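Workshop tips: keeping a simulated gripper camera honest

Small habits for people who test control and perception code in simulation before the real arm is switched on. 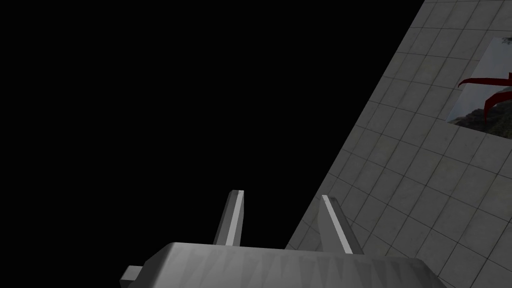

Most of my lost hours came from the setup and only a few from the planner. I write the tips in the order I learned them.

Look at the wrist view before you run anything. One still picture at the start pose is enough. If a large part of it is plain black, there is no geometry in that direction, and a depth filter may treat it as very far or as missing. Decide which one you want and write it in the config.

Repeating tiles are hard for feature matching. A grid looks the same after one step to the side, so the tracker can jump by one tile and stay confident. Hang a picture on the wall, or change the texture a little from tile to tile. Zerrin Uysal prefers printed markers – I find them ugly, but they work.

Mask the fingers. They are in every wrist image, and bright inner edges make very nice false corners. Draw the mask with the gripper open, then again with it closed, and keep both. With Bruvano I store the 2 masks next to the calibration file, so they are not forgotten when somebody copies the folder.

Keep collision shapes simple and visual shapes separate. Our planning test in Guta went from 22 seconds to 14 when I replaced the finger meshes with boxes. Make the boxes a little bigger than the finger.

Fix the random seed while you debug. Change it when you think you are finished.

Write the units in the variable name. In July I gave millimeters to a function that wanted meters, and the arm planned a trip out of the room.

Save the log under the name of the change, for example "wider_mask", and throw away old logs at the end of the month.

Yutong Liang
Last changed November 6, 2025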